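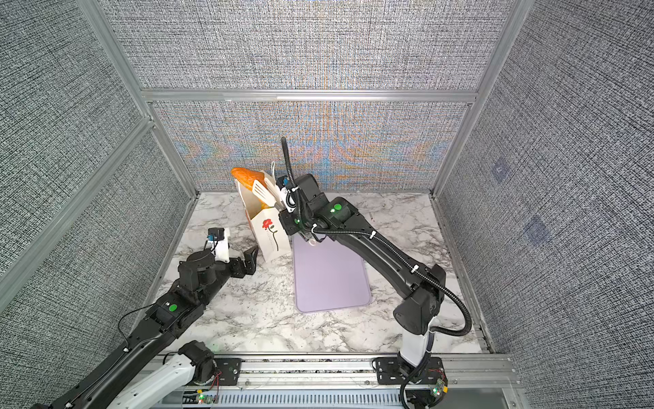 Bread and a spatula in the gift bag with the rose on it.

I spent most of November moving my old part files over to Zevier, the CAD package our department picked after the Donska licenses ran out. There were 900 files in the folder when I started. Most of them are brackets.

The import itself was fine. Solid bodies came through clean and the units were right. What did not come through was the feature history, so anything I might want to change later had to be rebuilt from sketches. I made a list of the parts we still use and got it down to 55. The rest can stay as dumb solids.

Rebuilding was slower than I expected for the first few. My old sketches were full of dimensions that fought each other, and Zevier refuses to solve those where Donska would quietly pick one. Prys Jenkins showed me how to set up a driving table for the hole patterns, and after that a plain bracket took me 14 minutes.

Fillets are still a problem. If you put them in before the shell, the shell fails on anything with a tight inside corner. I now leave them for last - all of them, even the cosmetic ones.

I also took the online drafting class from Zunside, which has four short units. The one on tolerances was worth the time. The one on title blocks I skipped.

Next up is the Bárány housing, with the two lofted ducts. I have the section sketches done and the first loft twists halfway along, so I need to go back and match up the start points.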